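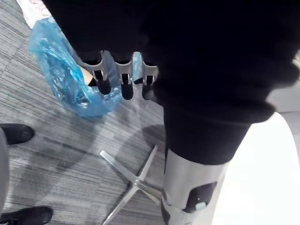
The Mersha press backdrop is sold to local parties and campaign groups who have to hold their announcements in whatever room they can get. I bought one for the council by-election in Clirkville, where I was handling the press for Herman Khoo, and used it through September 2018. Before that we hung up whatever cloth was to hand. Black fabric falls in soft, heavy folds, as it does in the photo, and folds are the trouble. Put a candidate in a dark suit in front of them and the local paper's picture comes out as a face and a shirt collar. The Mersha is a flat printed panel stretched over a frame, in a pale grey, with space for a slogan and a logo.

It costs £90 with the printing included. You upload your artwork on the maker's website and get a proof back by email. Ours had the party name too close to the top edge, and they moved it down without charging. Delivery from Pliruvholm took 6 days, which was fine for us but would be tight if you were caught out by an early vote.

Putting it up is simple enough. The poles slot together, the feet twist on, and the panel pulls over the top like a pillowcase. I can do it alone, though the last corner is a struggle and a second pair of hands saves some swearing. It packs into a shoulder bag that fits across the back seat of a small car.

The print is matt and doesn't shine under a camera light. It creased in the bag, but the creases had mostly dropped out by the time people had found their chairs. Our slogan could be read in every picture the Basstead paper used, and you can't ask much more than that.

There are things I don't like. The feet are too light. We used it once outside the library, for the bus fares announcement, and it went over in a fairly mild wind while Herman was taking a question. Bring sandbags or stay indoors. The zip on the bag is poor and I expect it to go before anything else does. Replacement panels are not much cheaper than the whole kit, so if you change your slogan halfway through you will feel it.

Abrehet Tilahun, who was my opposite number on the other side, spent her money on another 1000 leaflets and did her press calls in front of a brick wall. Her pictures looked perfectly good as well. If you have a decent wall, use it. If you are stuck with church halls and back rooms, the Mersha is worth the money, and I have already lent ours out for a count in October.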